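Cable fault halts brick sorting trial at Batus

A two-armed sorting cell at the Batus site of packaging firm Lunano was shut down for 18 hours in June after one of its arms stopped responding in the middle of a shift.

No one was hurt and nothing was damaged, the company said. The cell went back into use the following morning at reduced speed.

The arms pick up plastic toy bricks from a table and place them in trays by colour. Yellow goes in the black tray, red in the white and green in the orange. Lunano has been using the bricks as a stand-in for small parts while it tests the control software, called Roman. 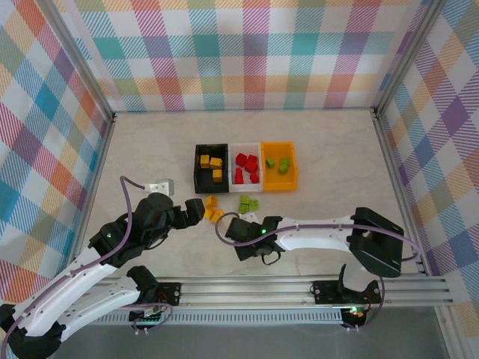

What went wrong

At 2.40pm the right arm froze over the table. The left arm should have stopped at the same moment. It carried on for 2 seconds before an operator pressed the stop button.

An internal report puts the freeze down to a worn data cable at the arm's elbow, where it bends each time the arm reaches out. The signal dropped out for long enough that the arm's safety check cut in and held it still.

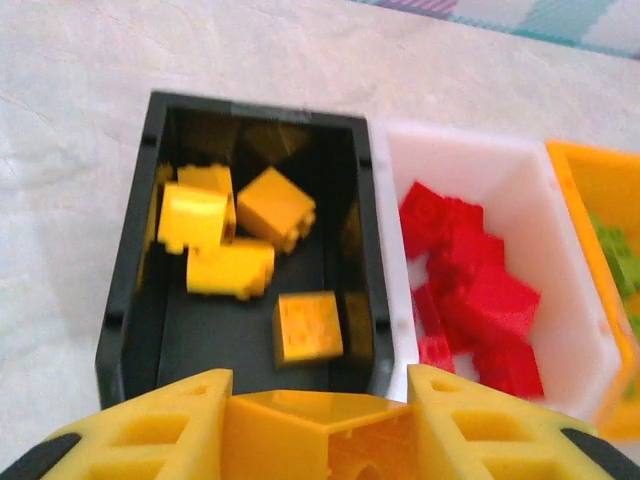

The delay on the left arm is being treated as the more serious matter. Each arm had its own safety check, but a setting in Roman meant that a fault on one side was passed to the other only at the end of a move. Lunano said the setting dated from early tests with a single arm and should have been changed when the second was fitted.

The cable had done 3,000 hours. The maker's guidance was to inspect it every 700, and the last two inspections had not been written up.

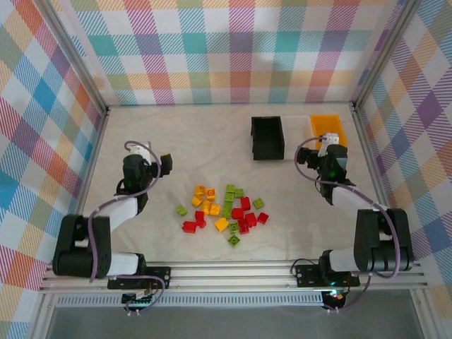 The two-armed cell at Batus, with bricks waiting to be sorted.

Engineers from Flaltivden, which supplied the control units, were called in that evening. They replaced the cables on both arms and changed the software so that a fault on either side stops the whole cell at once. The stop was then tested with the arms moving slowly and with the grippers open.
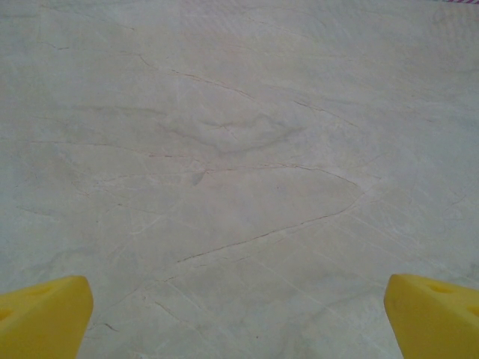
Staff have been told to keep their hands out of the cell unless the power is off, including when picking up dropped bricks. Cable checks will now be signed for at the start of each month.

Lunano said full speed would not be restored until the new stop setting had run for four weeks without a fault. A second cell planned for the same building has been put back until then.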